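Chapter 4
Folding and Flattening Household Textiles

4.1 Scope of the chapter

Chapter 3 dealt with washing and drying. This chapter covers the stage between the drying line and the shelf: how a cloth is opened out, squared, folded and stacked. The methods apply to tea towels, napkins, dusters, pillowcases and small garments. Sheets and table linen more than 135 cm in length need two people or a long table and are left to Chapter 5.

By the end of the chapter the reader should be able to:

identify the hem, seam, fold line and free corner of an unfolded item;
bring a crumpled cloth to a flat state in a small number of movements;
choose between a half fold, a third fold and a roll for a given shelf depth;
record folding times in the form used in Table 4.2.

4.2 Terms

Bunched state. The condition of a cloth that has been dropped or pushed together so that its corners cannot all be found by eye. Part of the surface is hidden under the rest.

Free corner. A corner that can be gripped without moving any other part of the cloth.

Flap. A single or double layer that lies outside the main mass. A flap often leads to a free corner, but it may equally be the middle of a side.

Seam line. A sewn join. On a plain cloth with no pattern, the seam line is usually the only mark by which direction can be judged.

Working surface. The table or board on which the item is folded. It should be smooth, level and larger than the opened item on all sides. Hestell gives a minimum margin of 23 cm; Panov accepts less for items under 40 cm square.

4.3 The bunched state

A bunched cloth seldom lies at random. Soft fabric tends to settle into a rounded upper part, where the material is held up by the layers beneath, and a lower part where those layers slide outwards. The upper part shows few creases and gives little information. The lower part should be examined first. Figure 4.1 shows a light grey cloth in this condition on a white tabletop. Note the flat flap at the front, and the faint seam line on the right of the mound.

Pulling at the top of the mound lifts the whole mass and closes the folds further. The preferred method, set out by Áine Mac an tSaoi and later shortened by Bảo Giáp, is to work from the flap:

1. Hold the flap close to its outer edge.
2. Draw it away from the mound, keeping it low over the surface.
3. Stop when the mound begins to travel with it.
4. Follow the edge by touch to the nearest corner.
5. Repeat from the opposite side.

Figure 4.1 Cloth in the bunched state
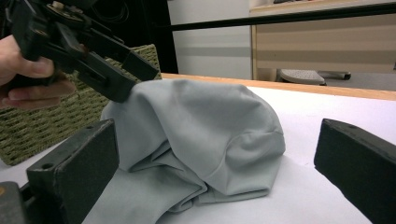

4.4 Squaring the cloth

Once two neighbouring corners have been found, the side between them is laid parallel to the table edge. The remaining corners are then drawn out in turn. In the Arwood exercises at the end of this chapter, 64 trials are set out for comparison.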